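4.2 Shared tables and the drift of small things
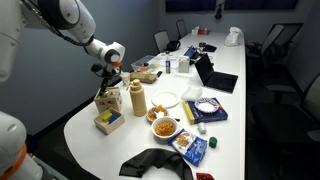 Figure 3. The long table at the Prukholm site, August 1, 2020.

A meeting table is bought for meetings, and the furniture budget at Prukholm was spent in that belief. Our log records 3,713 items left on shared surfaces across the 23 rooms in the study, and very few of them had been tabled in the parliamentary sense. We coded each item as work, food, play or unresolved, the last being a polite word for a category that grew all through July. Food proved the boldest coloniser. In Figure 3 the small bowl of orange chips and the blue snack bag keep company with an open laptop, while a wooden shape-sorter cube holds the left edge of the table with a tray of two blocks below it. A paper plate with a blue patterned rim has been coded as food, although it rests on a box and there was some debate between the authors.

Mathias (Cledwyn, our second coder) argued that containers should be scored by what they hold, which works well for a bowl of cereal and badly for an empty plate. We settled on scoring empty crockery as food in waiting. Agreement between coders rose after this, as did morale.

Rooms at Grirkby behaved differently. Tables there were shorter, and items tended to pile up at one end - usually the end furthest from the door - leaving a clear stretch that staff described as "the working bit". Whether a longer table invites more clutter or only gives it room to spread is taken up in section 5.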